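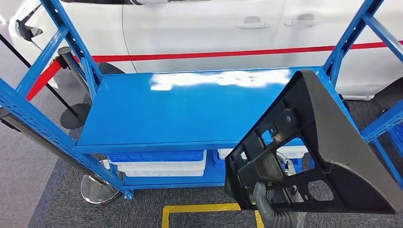

Slide 1. Title. Wait for the stragglers, the coffee line is long.

Morning. I'm here for Vullura, which sounds like a skin complaint and is in fact a sleep study. We wanted to know whether bumblebees nap in daylight. The grant application used more syllables.

Slide 2. The colony
Alness was our main colony. 200 workers, each wearing a numbered tag glued on by a grad student with steadier hands than mine. Bee 63 will come up again. Try not to get attached.

Slide 3. What counts as asleep
Antennae drooped, body low, no response to a gentle puff of air. By this measure I was asleep for most of the ethics review.
(Pause. If no laugh, keep going.)

Slide 4. Results
1264 daytime rest bouts. Most were short. The long ones lasted up to 50 minutes, mostly in foragers, mostly mid-afternoon. Point at the grey bars, not the orange ones. Orange is temperature and I should have picked another colour.

Slide 5. Bee 63
Slept through two feedings and a fire drill. We checked her tag, then we checked she was alive. She was left in the analysis. Reviewer two wanted her out.

Slide 6. Software
Flustelico scores the video. It's good on antennae and hopeless on grooming, which it calls sleep if the bee is slow about it. We rescored those by hand over the winter. Don't get drawn into the frame rate question, there's a backup slide.

Slide 7. Limits
One species, one lab, one summer. The Sheikh colony refused to forage at all, so it's in the supplement.

Slide 8. Next
Night shifts in July. Light pulses, same tags, better glue.

Questions. Repeat them into the mic this time.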